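Leave the Bad Demonstrations In

Sorting bins are where I changed my mind about how people should teach robots to pick.

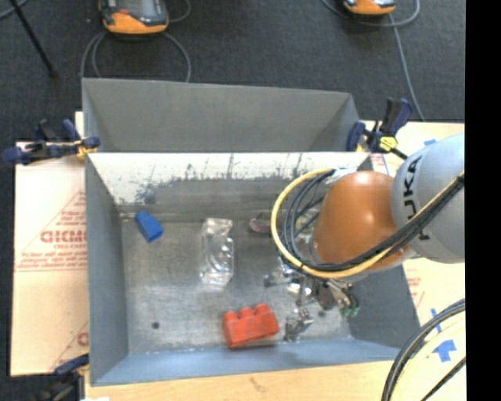

Benedita Barreto disagrees with most of what follows. Her position, sent to me after a draft went around in January, is that an operator who fumbles is teaching the robot to fumble, and that a failed grasp belongs in the trash before training starts. At Hillport she discards any demonstration with more than 2 grasp attempts.

The rule is easy to apply and produces tidy data. My objection is to what the tidy data leaves out. A set in which every grasp succeeds the first time contains almost no examples of a hand in the wrong place. The trained policy will put the hand in the wrong place sooner or later, and it then has nothing to copy.

Mixed bins make this worse. A toy block has edges, and a finger either meets them or misses. Clear plastic packaging gives under contact and throws reflections back at the sensors. Operators handle it by touching, backing off and trying from another side. Over a remote link, with little or no force feedback, they do this even more. Those corrections are the skill. Cutting them leaves a record of the approach and the lift with the useful part missing.

We kept everything in the Brarkimbridge set: 2544 demonstrations, recorded by 5 operators. Each file has a label for outcome and a marker where a correction starts. Labeling took 30 seconds per file, which Prandetti considered expensive when we proposed it. I consider it cheap next to recording the set again.

Barreto is right on one point. Hesitation is noise. An operator who stops to think with the gripper hovering over a part adds still time that a policy will reproduce as stalling. We trim that. We also drop files where the link failed or the operator picked up the wrong item by mistake.

Guiding the arm by hand does not settle the argument. It gives the teacher a better feel for contact, and Rebelo uses it for insertion work for that reason. It also puts a person's body in the camera view and is slow with a hand of several fingers, where one teacher cannot place every joint at once. For picking from a bin I would still use remote control, keep the misses, and pay for the labels.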